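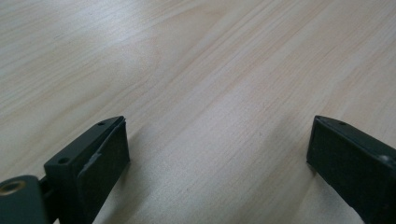
Cómo quitar cercos blancos y marcas de vasos de una mesa de madera

Guía rápida, que me lo habéis preguntado mil veces. Va para mesas aceitadas o enceradas, y para barniz con cuidado. Si es melamina o chapa muy fina, mejor no lijar nada. En serio.

Antes de empezar: saber qué acabado tienes

Prueba de la gota. Una gota de agua en una esquina poco visible, esperar 15 minutos. Si la madera oscurece y se la bebe, aceite gastado o madera casi desnuda. Si la gota se queda redonda encima, barniz o cera en buen estado. Con alcohol en un bastoncillo: si se pone pegajoso, goma laca. Ahí para y busca otra guía, que la goma laca tiene lo suyo.

Lo que hace falta

Trapos de algodón, de los que no sueltan pelusa (una camiseta vieja)
Jabón neutro
Lija de grano 180 y de 240
Taco para lijar, de corcho o de goma
Aceite para muebles, yo uso el Tondetti mate
Plancha normal, sin vapor
Guantes

El bote de Tondetti lo compro en Drenirska, la ferretería de al lado del mercado. Vale cualquier aceite para interior, pero mirad que ponga apto para contacto con alimentos si coméis ahí.

Paso 1. Limpiar

Trapo húmedo con un poco de jabón. Bien escurrido, nada de empapar. Luego otro trapo solo con agua, y secar enseguida. Siempre en el sentido de la veta. Dejar que seque del todo antes de seguir, una noche si puede ser.

Paso 2. Cerco blanco: calor

El cerco blanco es humedad atrapada en el acabado. Suele salir sin lijar. Trapo de algodón seco doblado encima de la marca, plancha al mínimo, sin vapor, pasadas de 3 o 4 segundos. Levantar, mirar, repetir. No dejar la plancha quieta encima. Si en 4 pasadas no cambia nada, no va a cambiar, pasad al paso siguiente.

Otra opción si os da miedo la plancha – el secador, a un palmo de distancia y moviéndolo todo el rato. Más lento pero más tranquilo.

Paso 3. Cerco oscuro: otra historia

Si la marca es negra o gris oscuro, el agua ha llegado a la madera, o había hierro de por medio (una lata, el culo de una maceta de metal). En roble y castaño pasa mucho por los taninos. Con calor no se va. Ácido oxálico, disuelto según el envase, con guantes y ventana abierta. Aplicar con pincel en toda la tabla, no solo en la mancha, que si no queda un parche claro. Aclarar bien dos veces. Secar un día entero.

Emrys Pugh me escribió que él lo hace con zumo de limón y sal. En marcas flojas puede funcionar, yo en las fuertes no he visto difrencia.

Paso 4. Lijar (solo aceite o madera desnuda)

Grano 180 primero, sin apretar, a favor de la veta. Nunca en círculos, luego con el aceite se ven todos los arañazos. Ir más allá de la mancha y difuminar hacia fuera. Después 240 en toda la superficie. Toda. El que lija solo un trozo acaba lijando la mesa entera al día siguiente, os lo digo por experiencia.

Quitar el polvo con aspirador y cepillo, después trapo apenas húmedo. Esperar a que seque.

Paso 5. Aceitar

Remover el bote, no agitarlo. Poca cantidad, extender con trapo. Dejar 15 minutos y retirar TODO el sobrante con un trapo limpio. Si se queda aceite encima se pone pegajoso y ya no hay quien lo quite. Segunda capa al día siguiente.

OJO con los trapos: los que llevan aceite pueden arder solos si se quedan hechos una bola. Extendidos al aire libre hasta que estén tiesos, o metidos en un cubo con agua. No es broma ni exageración.

Cuánto tarda en estar lista

Al tacto, un día. Para uso normal con cuidado, 3 o 4 días. Nada de manteles de plástico ni cosas calientes hasta que cure del todo, y eso depende del aceite, mirad el bote.

Dudas que me llegan

¿Vale la mayonesa? A veces, en cerco blanco y barniz. Se deja un rato y se retira. Huele regular.

¿Y la pasta de dientes? Es abrasiva, deja el sitio más brillante o más mate que el resto. No me gusta.

¿Cera encima del aceite? Se puede, cuando esté curado. Illia Tymoshchuk pone una de Stavero, muy fina, y le queda de maravilla al tacto. Lo malo, que la cera marca antes con el calor.

¿Y si está barnizada y la marca no sale? Toca decapar o lijar entero y barnizar de nuevo. Para eso haré otra entrada, que tiene miga lo de las capas y ahora mismo no me da tiempo.

Actualizado el 22 jul 2026: corregido el grano de la lija del paso 4, antes ponia 120 y es demasiado basto para una mesa.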